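**Okside Allotments - members' sheet**

November 5, 2022

Quick one this time, clocks go back tonight and I still have garlic to get in. Read the bit on water even if you skip the rest.

**Water off.** The Fandalthorpe side gets drained first, then the lower plots. If you have a hose left on a standpipe, take it off before the weekend is out. Last winter a split fitting ran all night and we paid for it - $400 on the bill, which was most of the path money. Barrels are fine to leave but tip out the top third. Ice does the rest of the damage by itself.

**Leaves.** The city drop is confirmed, 40 yards, maple mostly, dumped by the north gate same as before. Help yourself. Please don't take only the nice dry ones off the top and leave the wet mat for everybody else. Chop them with a mower if you can get at one, they rot down in half the time. Whole leaves are OK for leaf mold if you've got a wire cage and some patience. No black walnut in the shared pile!! Someone did that two years back and the tomatoes on the east row sulked all summer.

**Garlic.** Still time. Ground is soft, and it should stay that way until after Thanksgiving if the forecast holds. Two inches down, pointy end up, hand's width apart. Mulch after the first hard frost, not before, or the voles move in. We have 70 heads of Mahuika left from the bulk order, hardneck, big purple cloves, very hot raw. It did well in the heavy soil by the creek where the softnecks all went to mush. $2 a head, money in the tin in the shed, take a bag off the nail. When they're gone they're gone.
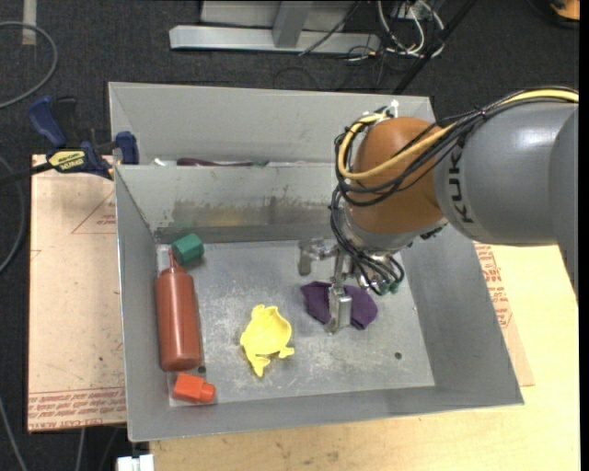 *Vol. 9, No. 11*

**Cover crops.** Too late for clover. Winter rye will still come up if you get it in this week, just rake it in and walk on it. Don't bother with oats now. If you sow rye you have to deal with it in spring - cut it before it heads up and wait a couple weeks before planting anything small seeded, carrots hate it. People forget this every year and then complain about there carrots.

**Shed.** The Clirner tiller is going in for service over the winter so it's not available until March. Broadforks stay out. Whoever has the long one, the one with the taped handle, could it come home please. Same for the blue tarp. Clean tools before they go back on the wall, a wire brush and an oily rag takes a minute. Mud holds the damp and we are getting rust on things that were new in spring.

**Compost.** Bay one is done and sifted, take what you need but leave some for the new people. Bay two is cooking, don't add to it. All new stuff in bay three. Squash vines with mildew are OK in there, tomato vines with blight are not, those go home in the trash. No bread. No cooked food at all, the rats were bad enough in August. Pumpkins yes, but smash them first and pull out the candle stubs.

**Seed swap.** Moved to January, the church hall has a floor being done. Start sorting now. Label with the variety and the year, please, even if it's only pencil on an envelope. A jar marked "beans??" helps no one. We're short on lettuce and anything early in peas. Way too much dill.

**Renewals.** Forms are in the box by the gate. If you're giving up your plot say so before the holidays, there's a waiting list and the new folks would like to get manure down while it's cold. Half plots are possible, just ask. If you are keeping it, cut back your edges so the path can be walked.

Gate code changes on the 1st. It will be on the inside of the shed door, not in here.

Next sheet after New Year. Brussels sprouts are better after frost, leave them be.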